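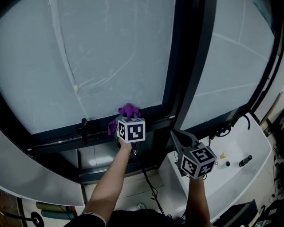
Crash Data Analyst, Vehicle Safety Records
Orix Collision Research, Kistville
Reference 284

Orix maintains a database of passenger car collisions used by insurers, body shops and parts suppliers. The database holds 2,865 coded cases. We are hiring one full-time analyst to code new cases and correct older ones.

Duties
Read police reports, repair estimates and event data recorder files, and enter them in the Gaber case system.
Assign impact direction, crush depth and damage zone to each vehicle.
Check restraint and airbag fields against the repair invoice.
Flag cases in which the reported speed and the recorded speed disagree.
Inspect damaged vehicles at the Sallex storage lot, up to 3 visits per month.

Requirements
Associate degree in automotive technology or engineering, or equivalent shop experience.
At least 2 years of work in collision repair, claims appraisal or crash reconstruction.
Working knowledge of SQL and spreadsheets.
Valid driver's license.
Ability to read frame measurement sheets without supervision.

Experience with recorder download tools is preferred. Training on Gaber is provided in the first month.
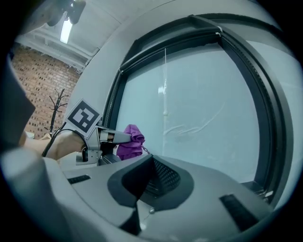 Purple cloth held near a round washing machine door.

Terms
The position is on site. Hours are 8:00 to 4:30 with a half-hour lunch. Mileage is paid for lot visits. Health coverage begins on the first day of the second month. The probation period ends in April.

How to apply
Send a resume and one work sample to Houda Nasr, Records Manager, at the Kistville office. A redacted damage appraisal or reconstruction report is suitable as a sample. Remove owner names, plate numbers and VINs before sending. Put the reference number on the first page. Applications close 2024-08-28. Selected applicants will code a short test case before the interview.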